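El expediente en papel no desaparece, se encarece

La conversación con Anikó Jakab empieza por una cifra: 2669 expedientes. Es lo que contenía el archivo de oficina de Piltel, una empresa de mantenimiento de ascensores, cuando Jakab recibió el encargo de ordenarlo. Contratos, actas de inspección, partes de avería y correspondencia con comunidades de propietarios convivían en el mismo armario, clasificados por el año en que alguien los había guardado.

«El año de guardado es un dato inútil», explica. «El plazo de conservación corre desde el cierre del asunto. Un contrato firmado hace mucho puede seguir vivo, y un presupuesto rechazado el mes pasado puede estar ya listo para eliminar. Si el lomo de la caja lleva solo el año, hay que abrirla para saber qué se hace con ella».

Jakab es archivera y trabaja desde hace tiempo con empresas medianas, casi siempre junto a Waqas Mughal, que se ocupa de las bases de datos. El método de ambos parte del cuadro de clasificación, una tabla de funciones y series documentales que se redacta antes de tocar un solo papel. En Piltel el cuadro quedó en cinco funciones. La primera versión tenía bastantes más.
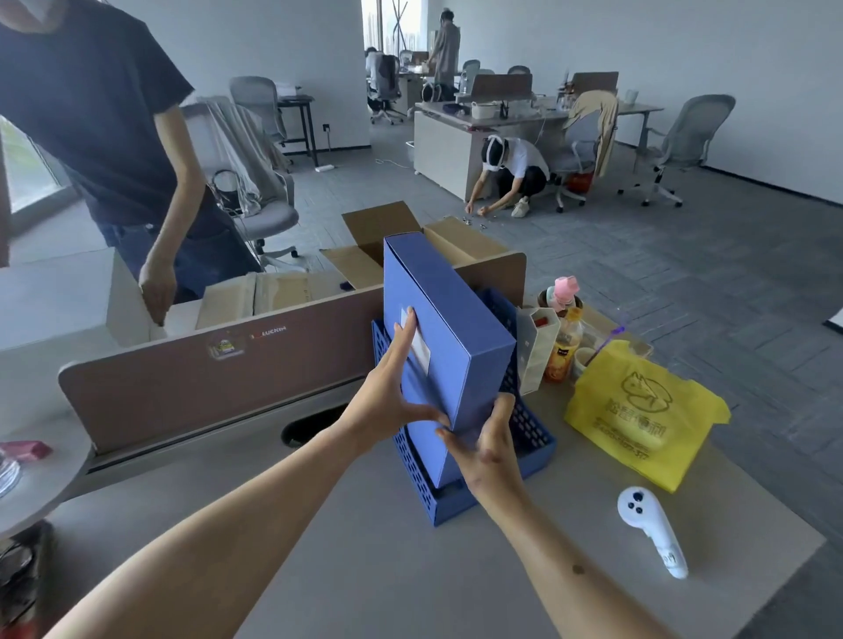

«La gente tiende a clasificar por departamento», dice Mughal. «Los departamentos se fusionan, cambian de nombre, se trasladan de planta. La función permanece: se contrata, se factura, se inspecciona. En Lashari clasificaron por departamento y tuvieron que rehacer el cuadro dos veces».

Sobre la signatura, ambos defienden un código corto: función, serie y número correlativo, sin fechas ni iniciales de personas. La fecha de apertura y la de cierre van en el inventario. El código se escribe igual en la carpeta, en la caja y en el registro de la base de datos, con los mismos guiones y los mismos ceros a la izquierda. Mughal insiste en los ceros. Sin ellos, el programa ordena el 10 delante del 2, y quien busca en pantalla acaba por desconfiar del listado.

A la pregunta de si no bastaría con digitalizarlo todo, Jakab responde con otra pregunta: con qué validez. Una copia escaneada sin un procedimiento que acredite su fidelidad sirve para consultar, y poco más. «Se puede digitalizar para trabajar y conservar el papel como prueba. También se puede montar un procedimiento de digitalización certificada y eliminar después el original, cuando la norma aplicable lo admite. Lo que no tiene sentido es pagar el escáner y pagar además el almacén sin haber decidido cuál de los dos documentos es el bueno». 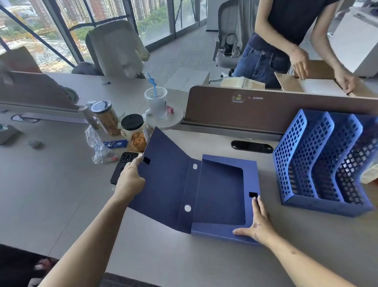 Caja archivadora azul marino, abierta sobre la mesa.

El almacén externo es el segundo capítulo de gasto. Tastden, el proveedor que custodia las cajas de Piltel, factura por unidad y mes, con un recargo por cada consulta. Mughal calculó que unas 1000 carpetas enviadas a custodia carecían de fecha de cierre en el inventario. «Sin fecha de cierre no hay fecha de eliminación, y sin fecha de eliminación la caja se paga indefinidamente», resume.

La corrección se hizo por muestreo en las series de poco riesgo y pieza a pieza en las de inspección. En estas últimas, el criterio fue conservar el acta y su anexo técnico mientras el aparato siga en servicio, y empezar a contar el plazo desde la baja. Jakab reconoce que es una decisión conservadora. La tomó el servicio jurídico, no ella, y considera que así debe ser: la archivera propone el plazo, documenta el motivo y pide una firma.

Queda el archivo de gestión, el que está al alcance de la mano en cada puesto. Para ese tramo la norma interna es breve. Un asunto, una carpeta. La etiqueta se rellena al abrir el asunto. Los borradores se retiran antes del cierre y las grapas se sustituyen en el momento de la transferencia, que se hace en enero, con relación de entrega por duplicado. 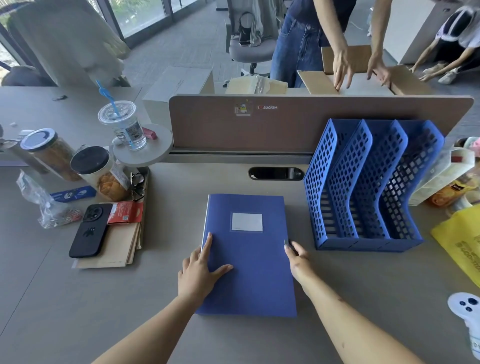 «La relación de entrega es el documento que más se resiste», admite Jakab. «Se percibe como burocracia. Pero es lo único que permite saber en qué momento la responsabilidad sobre un expediente pasó de una oficina a otra. Cuando se pierde algo, lo primero que pido es la relación firmada».

El inventario se mantiene ahora en Rirnon, una aplicación de gestión documental que Mughal configuró con campos obligatorios para la serie y la fecha de apertura. El campo de cierre puede quedar vacío, aunque genera un aviso a los dos años sin movimiento. El aviso llega al responsable de la serie, que debe confirmar si el asunto continúa abierto.

Sobre el siguiente paso, Mughal menciona el correo electrónico, que en Piltel sigue fuera del cuadro. Hay contratos cuya modificación consta únicamente en un mensaje. De momento se imprimen y se incorporan a la carpeta correspondiente, solución que a él no le gusta y que Jakab prefiere mantener hasta que exista otra por escrito.

Contacto | Aviso legal | © Todos los derechos reservados | Volver arriba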